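February
Ilham Nasr and Hatem Metwally

3. What the basket does before anything goes in it

I should say up front that I came to this study as a person with too many baskets, and Hatem came to it as a person with none. We argued a lot about whether a container can be "ready" to be filled, and Figure 1 is the one we kept going back to while we argued.

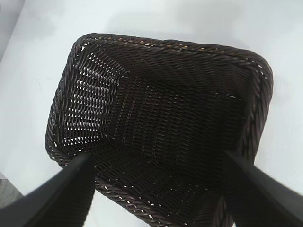

Figure 1. Dark brown woven basket with a braided rim, on a white tabletop.

3.1 Rims, walls and floors

We asked 81 people in the Curkden apartments to talk us through how they put small things away at home, and we got 447 separate remarks about baskets (I typed up every one of them, so please enjoy the number). I had expected size to come up first. It was the rim! People talk about rims the way they talk about door handles. A thick, rope-like edge like the one in Figure 1 reads as something you can grab, and several people told us they'd pull a basket like that off a shelf one-handed without thinking.

Walls came next. One side of our basket has a more open, lattice-like weave, and light comes through the little gaps. People who liked that kind of wall said they could half see what was inside, so they remembered it was there - keys, chargers, the good scissors. People who didn't like it said exactly the same thing, in a crankier tone. Hatem coded these as two separate themes and I still think they're one.

The floor is where I got interested. A dark, densely woven floor swallows dark objects, and 20 people brought up losing something in the bottom of a basket (hair ties, mostly, and one passport). Cavalcanti, the earlier home storage survey we borrowed our questions from, only asked about lids and labels, so we had nothing to compare this with. We added a question on floor color halfway through, which means the first batch of interviews doesn't have it. Section 5 goes into how we handled that gap, and the full question list is in the appendix.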